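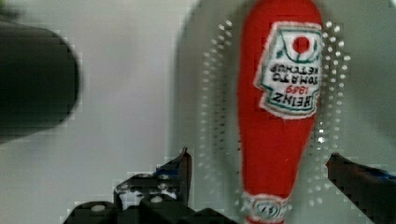 Mirjam Claeys

Play food

Play food is the general name for toy versions of foods, drinks, and packaged groceries. It is made for pretend cooking, pretend shopping, and table play, and is usually sold alongside toy dishes, cookware, and small appliances. The term covers single items as well as boxed sets. Doll food, made to the scale of a dollhouse, is normally treated as a separate class.

Materials

Wood, molded plastic, and textile are the main materials. Wooden pieces are turned or cut from solid stock and finished with paint or stain. Beech, maple, and linden are common choices. Plastic pieces are either blow-molded, which gives a light hollow body, or injection-molded in two halves and joined along a seam. Hollow pieces tend to dent or split at the seam, and water trapped inside is difficult to remove.

Textile play food is sewn from felt, fleece, or plush and filled with polyester fiber. Wool felt keeps a cut edge without hemming and can be layered to show fillings, crusts, and slices. Acrylic felt is cheaper but pills sooner. Plush has a pile that hides seams, although printed detail on it is less sharp, so lettering and labels are often placed on a separate patch and stitched down. Patch borders are usually the first part to fray, particularly where a satin stitch was made with too low a thread density.

Crocheted and knitted play food is mostly homemade. Patterns circulate among hobbyists and are graded by skill level in the same way as garment patterns.

Types

Whole items reproduce a food as it is bought: a loaf, an egg, a carrot. Cutting foods are divided into sections held by hook-and-loop dots or magnets and are separated with a blunt toy knife. Assembly foods, such as sandwiches and pizzas, come as loose layers. Packaged goods copy the cartons, cans, jars, and bottles of a grocery store, either with generic labels or with the marks of an actual brand used under license.

Branded pieces are collected by adults as well as used by children. Collectors generally separate licensed toys from promotional items given away by the food company itself, since the two differ in print quality and in the number made.

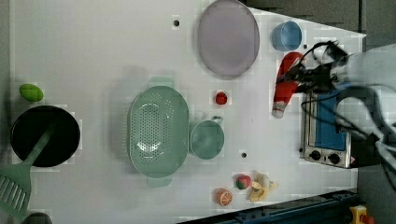 Scale is seldom consistent across a set. A toy tomato may be close to life size while the loaf sold with it is reduced to half. Makers commonly size each piece to the grip of a child of three or four, and the relative proportions of the foods are treated as secondary. Dishes follow the same practice, so that a cup and a plate from one line may not match a plate from another.

Manufacture in the Low Countries

The workshop of Visser produced painted wooden groceries for toy shops and sold them singly from counter trays. Its 49 patterns included cheeses, smoked fish, and a set of graduated loaves. Golus, a later firm, worked only in plastic and supplied boxed assortments. Its catalog for 2000 lists the first of its cutting foods, with magnets in place of pegs.

The best documented holding is the Merkmont collection, described by Jeanine Lambrechts and Nathalie Dierckx in a printed inventory of 393 entries. Lambrechts classed the pieces by material and Dierckx by the food shown, and the inventory keeps both systems side by side. About 10 entries remain unattributed. Two of these, a turned pear and a pale green cabbage, were assigned to Visser by Nele Baert on the basis of the varnish — an attribution that Dierckx did not accept.

Safety and care

Play food intended for children under three is subject in most markets to rules on small parts. A piece that fits entirely inside a standard test cylinder may not be sold for that age group. Magnets are covered by further limits on strength and must not come loose in use. Paint and dye are tested for heavy metals and for transfer to saliva.

Solid wooden pieces are wiped with a damp cloth and dried at once, as soaking raises the grain and lifts the paint. Most plastic pieces can be washed by hand in warm soapy water. Felt is spot-cleaned; machine washing mats wool felt and may shift the filling toward one end. Plush with a polyester filling usually tolerates a gentle cycle inside a mesh bag and is dried flat.

See also: toy kitchen; dollhouse; display food; Elden pattern books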